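Support > Bags and Totes > Fit and Wear > Ticket 2258

Black tote, tan strap: bag leans when set down, strap turns over near the bottom of the drop

3 April 2022
By Keltstead Product Support
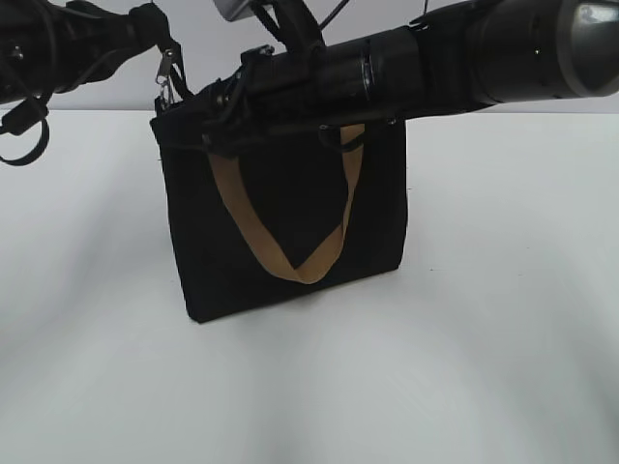 Product: Tramdale upright tote, black body, tan flat handle
Status: Closed, advice given
Priority: Low

Reported problem

Customer states that the tote does not sit level on a desk. One bottom corner rests slightly off from the other and the whole body tips a little to one side. Customer also states that the strap twists at the lowest point when left hanging over the front, so the pale underside shows. Bag is in use for papers and a small laptop. Customer asks if the body is sewn out of square and if the strap can be replaced.

Log

Entry 1. Asked customer to empty the bag completely, including the inner pocket, and set it on a hard flat surface. Carpet and upholstered seats give a false result. Asked for the order number and the date of purchase.

Entry 2. Customer replied. Purchased in September through the Flores shop. Lean still present with the bag empty, less than before. Customer has been storing the tote folded in half on a shelf.

Entry 3. Fold storage is a known cause of lean on this body. The base panel takes a set along the fold line. Sent the reshaping procedure:

1. Empty the bag and open it fully.
2. Push both bottom corners out from the inside with the fingertips.
3. Cut a piece of stiff cardboard to the size of the base and lay it inside.
4. Stand the bag upright on the cardboard with two or three heavy books in it. Books flat, spines against the side panels.
5. Leave for 72 hours. Do not hang the bag by the handle during this time.
6. Remove the books and check on the same hard surface as before.

No steam and no iron. Heat can leave a shiny patch on a matte black face, and we have no fix for that.

Entry 4. Customer asked if the faint creases near the upper corners and along the bottom edge are damage. Creases of this kind are normal on this finish and are not treated as a fault. A crease is a fault only if the fabric has split or the color has rubbed through along it. Customer confirmed neither.

Entry 5. Strap. The handle is a flat band attached at two points near the top rim. A flat band of this length will roll at the bottom of the curve if it has been carried bunched in the hand. Instructions sent: lay the strap out straight along a table edge, turn the rolled section back so the darker face is up, and hold it flat under a book overnight. After that, let it hang down the front of the bag or lay it back over the opening. Do not wind it around the body.

Entry 6. Customer reported after finishing the procedure. Bag stands close to level. A slight tilt remains on the lower left. Measured by customer with a ruler: 4 mm difference between corners. Tolerance for this body is 5 mm. Within limits, no exchange due.

Entry 7. Strap still turns over a little, pale side visible over a short length. Customer asked again about a replacement strap. Not sold separately for this model. The Plerkunov shoulder strap has clip ends and is listed for other totes in the range, but it is narrower and has not been checked on this rim. Not recommended. Customer accepts the strap as it is.

Resolution

Lean caused by folded storage, reduced by weighting the base. Strap roll is cosmetic. Advised to store the tote upright and open, with the cardboard left in when not in use. Ticket will reopen on reply within 17 days.

Internal note: care card says "store flat." Customers read this as "fold." Wording passed to the print team for the next run.

Related tickets

Base cardboard slides when bag is carried
Lint on black tote, which brush to use
Tan handle darkened where held
Top rim curls inward after washing
Plerkunov strap clip will not close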